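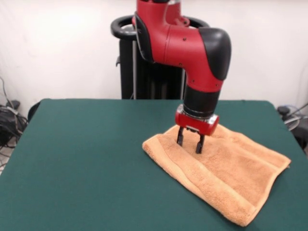 Osamu Nomura
Technical lead, Household Tasks workstream, Hiltudel project
6 July 2026

Progress report to Plivia, second reporting period

1. Status

The work in this period was limited to one chore: folding towels on a table. The previous report proposed moving on to shirts. We did not do that, for the reasons given in section 3, and the money set aside for shirts has not been spent.

The rig at Zarnville ran 253 folding attempts. An attempt starts with a terry towel placed on the green table in whatever state the operator leaves it and ends when the arm withdraws or the operator stops the run. Of these, 117 ended with a towel that met the acceptance standard agreed with Pimentel, who would be the first user. The standard is a rectangle with no corner outside the outline and no layer bunched underneath. It says nothing about which way the hem faces, and Pimentel has confirmed that this is acceptable.

The operator stepped in during 11 attempts. Those are counted as failures, including the ones where the arm might have recovered if left alone.

2. Where the time goes

Folding is the short part of the job. Once two edges are where the software believes they are, bringing one over the other is mostly a matter of moving slowly and letting go at the right height. Most of each cycle is spent before that, getting from a rumpled towel to one that is flat enough to fold.

Thick looped fabric causes two specific problems. The fingers push into the pile before they close on anything, so a grasp meant for one layer often takes two. And where the cloth is doubled over, the ridge along the fold looks very much like an outside edge in the depth data. The software then picks up the ridge, lifts, and makes the towel worse than it was.

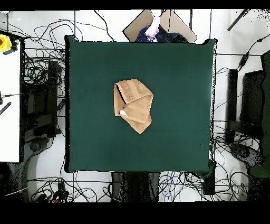 Haoran Cao has been working on the second problem. His current method compares the color view with the depth view along each candidate edge and rejects any edge without a hem or a visible drop to the table. It is reliable on the short sides of the towel. On the long sides it still rejects too many good edges, and the arm then spends time nudging cloth that was already in a usable position.

Depth data at the table border remains poor. Values are missing in a thin band around the edge of the cloth covering, and a towel corner that lands there is effectively lost to the planner. For now the software drags the towel inward before trying anything else. This costs time on every affected run, but it is predictable, and we prefer it to a guess.

3. Why shirts were postponed

A shirt has all the difficulties listed above, plus sleeves. At the present success rate we would be collecting failures we already understand. I would sooner bring towels to a level where Pimentel could leave the station alone for part of a shift — it cannot do so today.

Nobody should read the figures in section 1 as a laundry product. The station handles one item at a time, on a plain surface, with a person within reach of the stop button. A practiced worker is much faster and does not need the towel laid out separately.

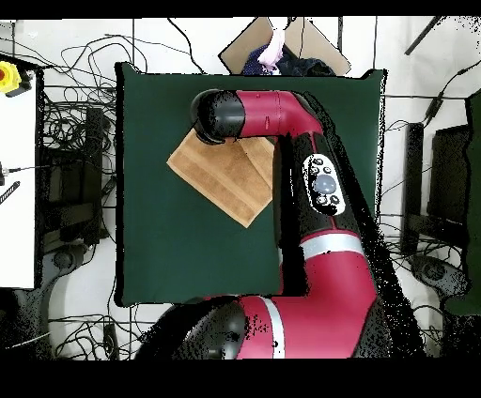 Stacking has not been tested either. A folded towel has to be carried to a pile without opening, and the present two-finger grip holds only a small part of the edge. Early trials by hand, using a spare gripper, suggest that a support under the towel will be needed. The design is not settled and no parts have been ordered.

4. Data

We have kept 201 of the attempts as complete recordings, with all camera views and joint positions aligned in time. The remainder have gaps in at least one stream. They count toward the totals above but are not used for training. The gaps were traced to a logging process that filled its buffer during long runs, and this has been corrected.

5. Next period

Work through August will cover long-side edge detection, a second towel size, and a first version of the carrying support. Cao will also repeat part of the current series with the table lighting reduced, as Pimentel's folding room is darker than ours.

We ask that the shirt funds be carried over unchanged. If Plivia would rather reassign them, the carrying support is the item most in need of them, and I can send a revised budget on request.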